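What We Talk About When We Talk About Spare Fingers

June 2, 2021

I have been putting off this post because it involves a spreadsheet, and because the spreadsheet has my name in the corner. I was asked to draw up next year's equipment plan for the bench. I said yes because I was holding a sandwich and wanted the conversation to end. That was in November. The sandwich was fine.

If you have never budgeted for a robot, you might imagine the robot is the expensive part. It is, in the way that the horse is the expensive part of owning a horse. You pay for it once, everyone gathers to look at it, and then you spend the rest of its life buying hay. Our hay is screws, cable, fingertips, green cloth and toy food.

My first draft had one line for all of that. It said "misc." Anneli Huttunen sent it back with a question mark so large it covered the next two rows.

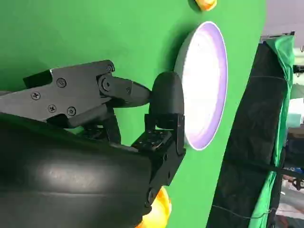
So I broke "misc." into pieces, and the first piece was fingertips. A fingertip on one of our hands does a rotten job. It gets pushed against plates and toys and tabletops, and every so often against something it was supposed to stop short of. I had assumed we used up a few a year. Then I went through the old orders and added them up, which I don't recommend doing before lunch. We had spent 1541 on tips and the little bits that hold them on, spread over so many small orders that each one looked like pocket change. Most of them were placed in a hurry, with express shipping. I have a separate column for express shipping now, and I've colored it red so that it can shame me.

The obvious fix is to buy in bulk. Rosent will sell us a box of 52 tips at a price per tip that made me sit up straight. The catch is that they have to be the same tip, and we have not settled on a tip. Miłosz Nowicki likes the harder ones, which last. Ilari Kemppainen likes the softer ones, which hold things. They have each explained this to me several times, with gestures. I have written "tips (TBD)" in the plan and put the larger number next to it.

Then there are the hands themselves. The question here is whether to order a spare, whole and ready to bolt on, or to keep repairing what we have. A spare hand from Skarner costs enough that I had to widen the column. It also takes a long time to arrive, long enough that if you order one when you need it, you may as well learn to knit. Repair is cheaper per visit, but someone has to do it, and that someone is never in the spreadsheet. I tried adding a row called "Miłosz's afternoons" and was asked to take it out.

My own view, for what it's worth, is that you buy the spare. A bench with a broken hand on it still costs rent and light, and the people around it still need paying while they stand there discussing the broken hand. I can't prove this with the numbers I've got. I just remember last winter. 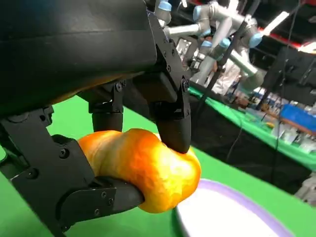 Toy food deserves its own paragraph. I had budgeted nothing for it, on the theory that it comes from a shop that also sells birthday candles. We now have a standing order. Soft things get squeezed all day and they don't stay handsome. And once you've started a set of trials with one kind of fake vegetable, you can't finish with another kind just because the shop changed suppliers, so you need to buy the whole lot up front and hide some of it. I keep ours in a box marked "tax."

I asked for a quote from Turunen on a proper set, matched and labeled, and it came back at 899. I laughed, then I worked out what we'd spent in dribs and drabs on the shop kind, and stopped laughing. I still haven't ordered it. It is a lot of money for things shaped like groceries.

Cable is the other one. Cable is always the other one. Whatever length you think you need, you need more, and then it has to go somewhere, and the somewhere also costs money. Burska makes nice clips. I've put in for 2 boxes and expect to be told that one will do -- it won't.

Things I have cut so far: the second stool, a label printer, new shelving, and a very lovely torque screwdriver that I visited online more often than I'd like to admit. The screwdriver may creep back in. There are an awful lot of small screws in a robot hand, and we presently tighten them by feeling.

What I haven't cut, despite two rounds of hints, is the line for things we haven't thought of yet. I've padded it a little. All right, I've padded it a lot, but I've given it a serious name, and so far the serious name is holding up.

I sent the second draft around last night and asked for comments by the end of the week.
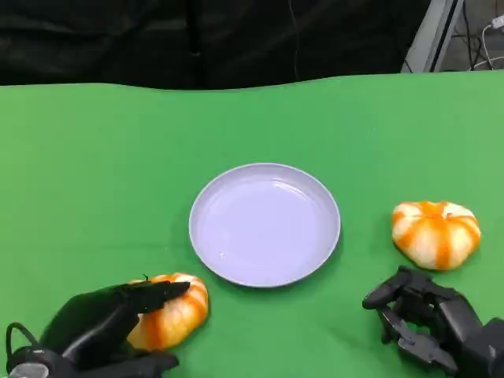
Merja Laaksonen wrote back first, to say that the plan was fine as far as it went but that I'd priced every hand as if it wore out at the same speed, and did I know that they don't? One side always gets the harder jobs, she said, so keep the spares for that side and stop buying in pairs like shoes.

I did not know that. I'd been buying in pairs like shoes. Draft three has a left column and a right column, and the total has gone down for the first time since I opened the file, so naturally I've moved the screwdriver back in. Hilkka Pesonen gets it next. If she finds the row called "contingency, structural," I'll let you know what she had to say.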